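Von Deckeln und denen, die sie suchen

Mein Dezember beginnt jedes Jahr damit, dass ich vor dem Küchenschrank unten links knie und fluche. Andere Leute hängen Sterne ins Fenster. Ich suche einen Deckel.

Es geht um Vorratsdosen, und wer jetzt schon wegklicken will, hat mein Verständnis. Auf diesem Blog ging es zuletzt immerhin um Fernwanderwege und um die Frage, ob man im Nachtzug nach Kirkholm schlafen kann (nein). Aber seit ich den halben Herbst über Reste verwaltet habe, als wäre ich eine kleine Behörde, muss das Thema einmal raus.

Der Auslöser war eine Suppe. Linsen, Möhren, zu viel Lorbeer, gekocht in dem großen Topf, den ich nur besitze, weil ich mich in der Haushaltswarenabteilung von Duven für einen Menschen hielt, der Gäste hat. Die Suppe reichte für sechs. Ich bin eine. Am zweiten Abend schmeckte sie besser als am ersten, am dritten war sie eine Pflicht, und danach begann die Phase, in der man eine Schüssel mit einem Teller abdeckt und sich einredet, das sei eine Lösung. Der Teller rutscht natürlich, sobald man an die Butter will.

Also Dosen. Ich komme aus einem Haushalt, in dem Eisbecher aus der Großpackung als Vorratsbehälter dienten, lebenslang. Man öffnete den Gefrierschrank, las »Vanille« und fand Grünkohl. Ich halte das bis heute für eine prägende Erfahrung, ich traue seither keiner Aufschrift mehr. Als ich auszog, bekam ich einen Stapel davon mit, und er hat zwei Umzüge überstanden, was man von meinem Sofa nicht behaupten kann.

Irgendwann wollte ich dann erwachsen werden und kaufte ein Set. Über die Sets wäre viel zu sagen. Sie kommen ineinander gestapelt wie russische Puppen, und auf der Packung ist ein Kühlschrank abgebildet, in dem ausschließlich Brokkoli und Heidelbeeren wohnen. Die kleinste Dose fasst eine halbe Zitrone, sofern die Zitrone sich benimmt. Die größte passt in kein Fach. Dazwischen liegt genau eine brauchbare Größe, flach, rechteckig, gut für eine Portion Nudeln, und diese eine ist immer schon besetzt, meistens von etwas, das ich nicht mehr identifizieren möchte.

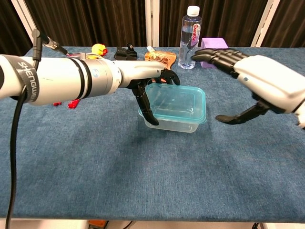 Was die Hersteller verschweigen, ist die Sache mit den Deckeln. Ein Deckel passt im Laden auf seine Dose und danach nur noch aus Gefälligkeit. Nach einem halben Jahr im Geschirrspüler hat er sich so weit verzogen, dass man drei Ecken schließen kann und die vierte hochkommt, und drückt man die vierte zu, meldet sich die erste. Ich habe darüber schon Verabredungen verpasst. In der Bedienungsanleitung (ja, es gab eine, in acht Sprachen) steht, man möge die Deckel nur im oberen Korb spülen. Im oberen Korb stehen aber die Tassen. Dort standen immer die Tassen.

Zwischendurch war ich fremdgegangen, mit Glas. Glas ist das Vollkornbrot unter den Behältern: Alle raten dazu, und man fühlt sich beim Tragen moralisch gefestigt, bis der Rucksack sieben Kilo wiegt. Ich habe eine Glasdose von Litbridge, die wirklich tadellos schließt. Sie schließt so tadellos, dass ich sie im Büro einmal bis nach der Mittagspause nicht aufbekommen habe. Ich aß dann einen Müsliriegel und betrachtete mein Curry.

Im Internet gibt es selbstverständlich eine Szene dafür. Menschen, die ihre Deckel senkrecht in einen Abtropfständer sortieren, nach Größe, und davon Fotos machen. Eine Methode, auf die ich gestoßen bin, verlangt, dass jede Dose mit geschlossenem Deckel aufbewahrt wird, leer, damit sich die Paare nicht verlieren. Das klingt vernünftig und bedeutet in der Praxis, dass man einen ganzen Schrank voller Luft besitzt. Ich habe es versucht. Nach einer Woche standen die Pfannen auf dem Herd, weil im Schrank die Luft wohnte, und im Übrigen riecht eine Dose, die man nicht völlig trocken verschließt, beim nächsten Öffnen nach nassem Hund.

Dann ist da noch die diplomatische Seite. Verliehene Dosen kehren nicht zurück, jedenfalls nicht dieselben. Man gibt eine gute weg, mit Kartoffelsalat darin, und bekommt Wochen später eine andere, etwas trüber, mit einem Hauch von fremdem Knoblauch. Dagegen kann man nichts sagen. Wegen einer Plastikdose ruft man niemanden an, man denkt nur bei jeder Begegnung daran. Ich gebe zu, dass in meinem Schrank auch zwei stehen, deren Herkunft ich nicht belegen kann, und wer sie vermisst, soll sich bitte melden, aber nicht vor Silvester, denn über die Feiertage brauche ich sie für den Rotkohl.

Gestern habe ich ausgemistet. Alles auf den Boden, Unterteile links, Deckel rechts, und dann verkuppelt, was noch wollte. Übrig blieb ein ansehnlicher Haufen Deckel ohne Anhang und kein einziges Unterteil, was rechnerisch nur heißen kann, dass irgendwo da draußen lauter offene Dosen von mir herumstehen. Die Eisbecher habe ich behalten. Einer davon steht inzwischen mit Linsensuppe im Gefrierfach, beschriftet ist er mit »Stracciatella«.

Der große Topf von Duven ist übrigens abzugeben, Selbstabholung, Deckel vorhanden.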